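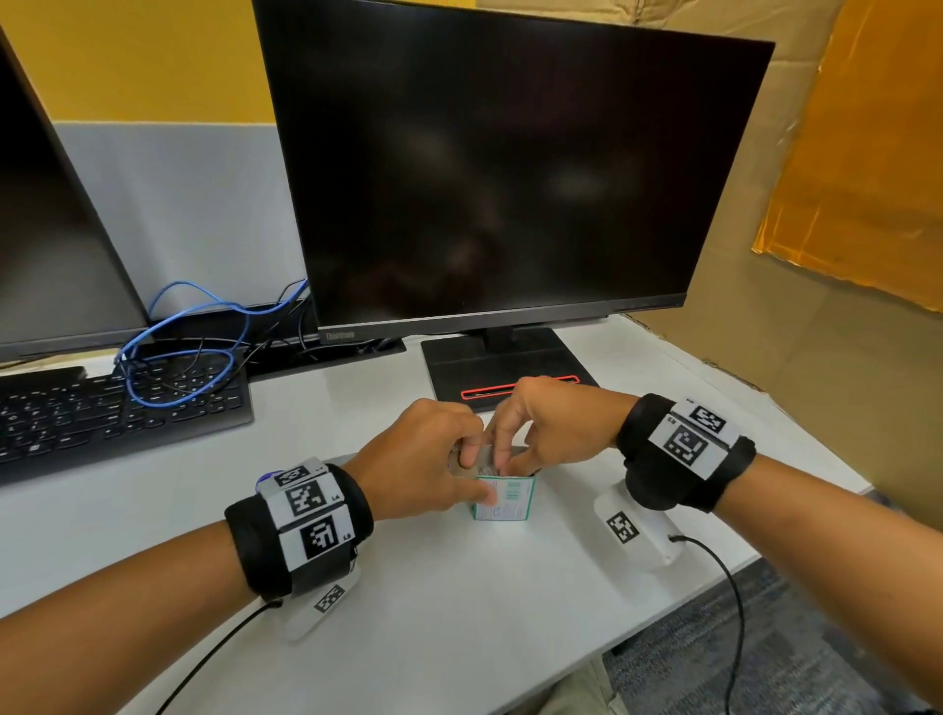

Petitz Visa File Kit
Item no. 373
Price: $97.00
In stock

The Petitz kit is made for people who prepare a work visa or green card application by themselves and want to keep all papers in good order. It is sold by Gesard and it comes in English, with a small word list in Chinese and Spanish.

What is included
- 65 printed divider sheets, with a title for each kind of paper
- Checklist for the main applicant and for family members
- Travel record for all trips in and out of the country
- Calendar page for interview and fingerprint dates
- One year of access to the Dustia online reminder service

Please note that government forms and fees are not included. The kit does not give legal advice. If your case has a past refusal or an overstay, please speak with a licensed attorney before you file. 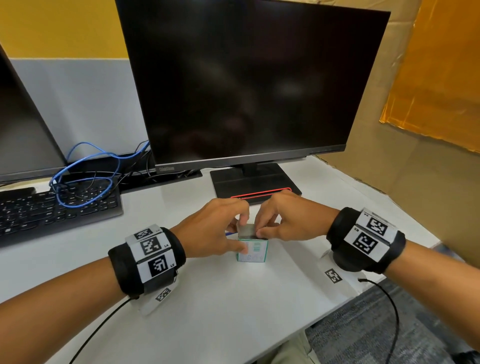 White box with green print, both hands at the top.

The checklists were revised in May by Chun-hung Kuo. Customers who bought the older edition can ask for the new pages without payment.

Delivery and returns
Orders received before 2 p.m. leave our warehouse the same day. You can return the kit inside 65 days if the divider sheets are still sealed.

Related: Ryu Interview Practice Cards, Ryu Document Sleeves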